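4.2 Loan length and playing time

The second part of the analysis looks at how long each loan lasted and how much the player was used. We took 238 loans of players under 23 from the club records described in Section 3. Loans that ended early through injury were kept in the sample, but the weeks after the injury were left out of the minutes count. Goalkeepers were treated as a separate group, as in Cruzado and Qaisi's earlier work on bench use.

Short loans were coded as those of 33 days or fewer. Most of them were agreed after a first-team player at the receiving club was hurt or suspended, and the loaned player often went straight into the starting lineup. Season-long loans showed a different pattern. Playing time was high in August, fell through the winter, and rose again only for players whose coach had stayed in the job. 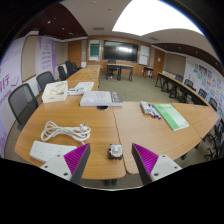
Figure 3.

Do players on short loans get more minutes per match than players on season-long loans? In the first month they do, but the gap closes once a short loan is extended, and by the end of the season the two groups are close to level.

Recall clauses add a further complication. A parent club may call a player back after a fixed notice period, and seven of the loans in the sample ended this way. All seven players had started their last match before the recall. Leaving them out changes the results for defenders slightly and has no effect on the results for forwards.

We also tested a cutoff of 1000 minutes, which Urquijo used as the mark of a completed development season. Few short loans could reach it by design, so we report it only for season-long loans. Midfielders passed the cutoff more often than any other group. Thongsuk found the same order of positions in a smaller sample, though his data covered one division and ours cover three.

Coaching changes were coded by Ashley Crabtree from club statements. Caretaker spells were counted as a change only if the caretaker picked the team for more than one league match. The model with this variable included is given in Section 4.3.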